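Equipment budget for the second handheld gripper station is due in June, so here is how I split it. Posting as a thread for the people who asked about costs.

1/ Scope: a second station, same layout as the first. Table, extrusion, two grippers, cabling, props. No arm this round. Melina Tsolakis signs off on anything over 2,000 dollars and an arm would have eaten the whole request.

2/ Grippers are the big line. Jaster quoted 4,000 for the pair, delivered. Altell came in lower but wanted us to buy their controller too, and once you add that the gap is gone. Going with Jaster.

3/ Frame: extrusion and brackets cut to length. Do not order full bars and cut them in house. We tried that on the first one. Saw time is a real cost even if it never shows up on an invoice.

4/ Spares. Jaws wear, cables get pulled. I put in one full set of jaws and one cable per gripper. Till Vogler thinks that is light. He may be right, but I would rather reorder in the fall than store parts we have no data on.

5/ Replies so far, condensed. Signe Arnardóttir asked about wireless. Priced it, and batteries plus chargers cost more than the cable for the life of the station. Also one more thing to charge at 7 a.m.

6/ Props are cheap and always forgotten. Bottles, trays, lids, all from the drugstore or the kitchen aisle. I set aside 154 dollars. 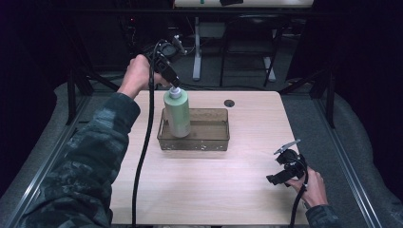

7/ Cable management is the line I would defend hardest in review. It was zero on the first budget. Both grippers run on thick black cable, and the left one loops behind the hand and drops straight across the tabletop next to the tray. That is usable work surface you paid for. Overhead hangers and strain relief are now their own line - small money, and I want it in writing.

8/ Still open: lead time on the gripper pair, and whether Plalura will hold their bracket price past June. Will add to the thread when I have both.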